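Ilstead Laboratory Begins Gripper Comparison for Two-Arm Cloth Handling

8th March

The Ilstead laboratory has begun a comparison of two gripper designs for the handling of cloth and clothing. The trials are carried out on a tabletop station with a pair of robot arms and will continue until October.

The first design, known as Dosa, has short, stiff jaws. The second, Ung, has longer jaws that give slightly under load. Both are driven by the same Trilodard controller, so that differences in the results can be traced to the grippers themselves.

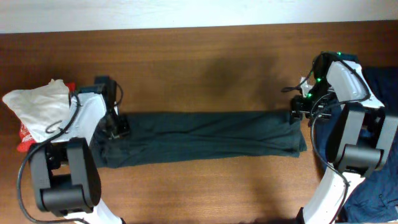

Birger Hägglund

Each trial starts with a piece of fabric on the wooden work surface, such as the long, narrow strip of dark green cloth between the two arms. The arms are asked to take hold of the ends, lift the cloth and set it down again. Operators record missed grasps, slips and any contact with the table – a frequent problem when the material lies flat.

The program calls for more than 1000 trials, divided among 15 types of fabric. Testing of 13 of these will take place at Ilstead, and the remaining two will be sent to a partner site.

"Thin cloth is where we expect the designs to part ways," said Hạnh Trình, who leads the test program. "A jaw that works well on a thick fold may miss a single layer completely."

Cable routing and wrist clearance will be reviewed during the same period. Results will be published on this site after the final round of testing.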